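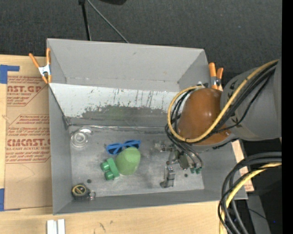
Mixed items in a sorting bin at one of our robot stations: a cup, sunglasses, a tape measure.

Robot Station Operator, Returns Sorting
Porkard, Vandby site
Full time, permanent. Day and evening shifts. Two openings.

About the job

Porkard sorts returned and unsold household goods for online stores. Until last year all of it was done by hand at long tables. We now have robot arms at part of the line, and we are hiring two people to run those stations together with the team already in place.

The arms pick single items out of a bin and place them for scanning. They do well with things that have a clear shape and lie apart from each other. They do less well with see-through items, soft items, and anything lying partly on top of something else. A good share of the work is dealing with those cases.

What you will do

Load bins and check them for broken glass, open liquids and loose blades before they go to a station.
Watch two stations at a time from the operator desk and step in when an arm stops or asks for help.
Pause the station, clear the item by hand, and restart it using the printed procedure.
Write a short note on each stop: what the item was, how it was lying, what you did.
Check gripper fingers, cables and bin clamps at the start of the shift. Report wear to maintenance. You will not be asked to do electrical repairs.
Sort by hand for part of every shift. Fragile goods and mixed boxes still go to the tables.

What has changed on the floor

Applicants usually ask about this, so we will set it out.

The site has 31 people in sorting. No permanent job was cut when the arms came in, but four temporary contracts were not renewed after the peak season. Under the current site agreement, no permanent sorter can be laid off as a result of the robot stations. The agreement is up for review in June, and staff representatives take part in the review. We can't say now what it will contain after that.

The work itself is different. There is less reaching and lifting, and sorters report fewer sore shoulders. There is more standing still and watching a screen, which some people find tiring in another way. Two sorters tried the stations and asked to go back to the tables, and they did. We rotate every two hours for this reason.

Pick counts from the arms are recorded. They are used to plan bins and maintenance and are not used to rate individual operators. Your stop notes are read by Shinji Aoki, who leads the stations, and he will come back to you with questions about them.

Who we are looking for

You have worked in a warehouse, a shop stockroom, a factory or something similar for at least a year. You can write a clear note in plain English. You can follow a lockout procedure the same way every time, including at the end of a long shift. You can lift 30 pounds.

You do not need a degree, and you do not need to have worked with robots. Being able to program is no advantage in this role.

Training

The first three weeks are paid training. Week one is hand sorting at the tables. Weeks two and three are at the stations with an experienced operator beside you. You run a station alone only after a sign-off from Shinji. If you need more time, we extend the training.

Pay and hours

Starting pay is 3916 a month before tax, with an evening supplement of 356 a month for those on the late rotation. Operators and table sorters are on the same pay scale. Day shift starts at 7 a.m. and evening shift at 3 p.m. Paid lunch break, work shoes and gloves provided. There is free parking behind the building.

How to apply

Send a resume and a few lines about the work you have done to the Vandby hiring desk, or hand them in at the front office between 8 a.m. and 4 p.m. Please put reference 504 on your application. A cover letter is not needed.

Interviews take place on site and last an hour. Half of that is spent on the floor, where you can see a station running and talk to the operators without a manager present. Let us know ahead of time if you need step-free access or an interpreter.

Current temporary staff are welcome to apply and will be interviewed if they meet the requirements.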